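Every July we end up with more small things than hands, and this year we would love some help with them!

We're a little mail-order shop in Brimton, and what we send out are surprise parcels – the kind you give to a niece, a pen pal, or a neighbor who has been stuck at home for a while. Each one holds a handful of little items that don't have much to do with each other, and that is really the fun of it. Last summer we packed 200 of them at one table, and by the end we were all a bit cross-eyed (and very full of cake, thanks to the bakery across the street).

## Parcel packer, part-time, July only

You would be working with Boris Vrabec, who chooses most of what goes in the parcels, and with me. Mornings are for laying things out, checking them against the order sheet and wrapping. Afternoons are quieter and mostly labels. We start at 9 and stop at 2, with a proper lunch in between.

It would suit you if you:

- like handling small, fiddly things and don't mind starting over when a set doesn't look right
- can read a handwritten order sheet, including Boris's sevens
- are fine on your feet for an hour or so at a stretch
- can carry a box of finished parcels down one flight of stairs

You don't need any experience. One of our best packers came to us straight from driving a school bus, and she had the neatest corners I've ever seen on a parcel.

We work on a cloth so that nothing rolls or gets scratched, and a set comes together one piece at a time. It might be a feathered shuttlecock toy, a bookmark with a tassel, a round container of rubber-band-like loops, and a couple of packets to fill the gaps.
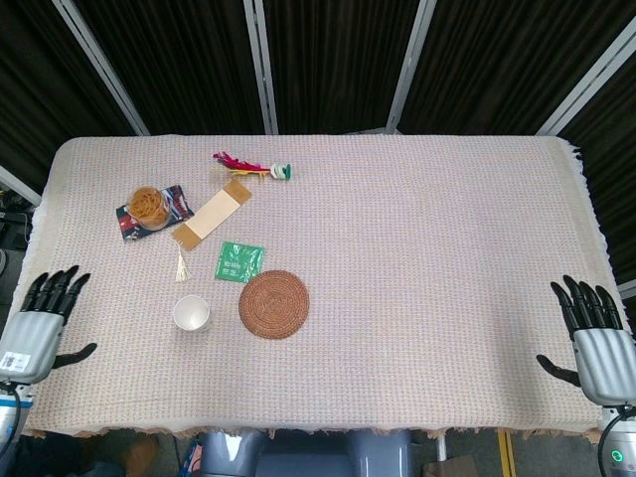
After that it's tissue, box, string and a card with the person's name on it, written as nicely as you can manage. We have some 102 orders waiting already, and I expect more once the Tilstead summer fair list comes in.

Pay is by the hour and we'll talk it through when you visit. The number 53 bus stops almost at the door. To apply, drop a short note through our mail slot at 74 Kadlec Street, or come by any morning before lunch and ask for me.

Branislav Kováčik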